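February, sock bench, afternoon

Niloufar and I moved the sorting over to the gray marble-pattern top. The old one at Rurkotlow was so close in color to the plain gray pairs that we kept missing them. Wiped it down first and let it sit while I went through the Hukport bag. That bag holds up to 100 socks, all mixed, no pairs clipped.

Wavy black and white sheet stays up behind the bench for now. Mojtaba finds it hard on the eyes after lunch.

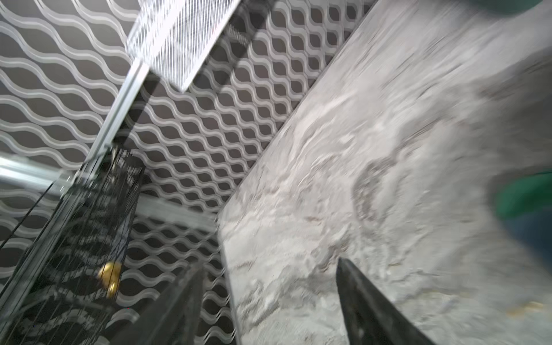 Safavi want the ribbed ones kept separate from the flat knits, so the first pass is by knit and only then by color. Slower than going by color, but we don't handle everything twice. Heel patches up, toe to the left, cuff open if it will stay open.

The purple ribbed one with the pale toe and heel is a good reference for how a sock should lie before folding. Teal stripe first, then the golden-orange one, then the cuff. If the cuff has doubled over, straighten it before matching or the lengths come out wrong.

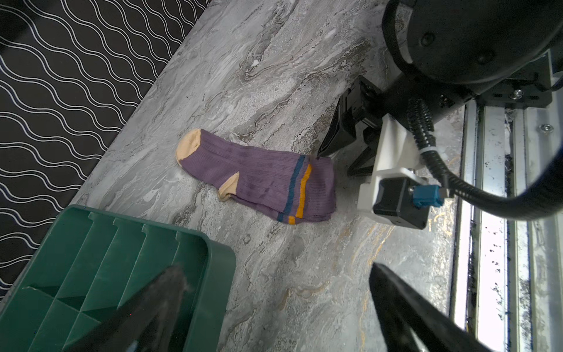 ## Light blue knits

These bunch up as soon as they are lifted. Fine rib, very soft, and the colored bands end up pointing everywhere. Mullach's sheet has them down as one style, but there is green on some edges and orange on others, so go by the bands and ignore the sheet.

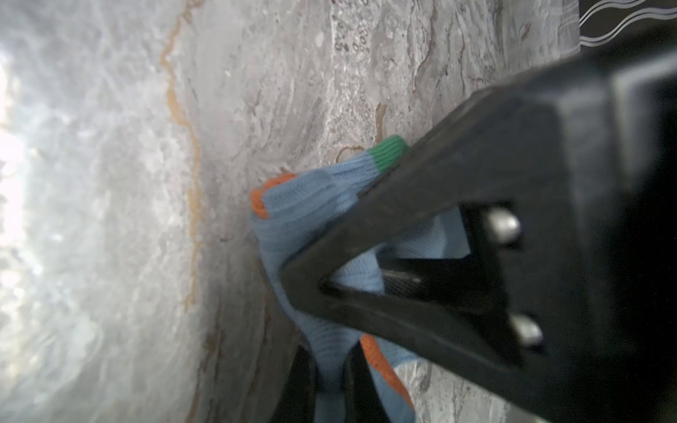 Tried 3 ways of folding. In half at the heel holds best. Rolling looks neat and comes undone in the bin.

Still to do:

- ask Mullach about the green
- 2 more bins for the flat knits
- Mojtaba Soltani to check the label order, 3000 is too many
- brush the lint out of the rails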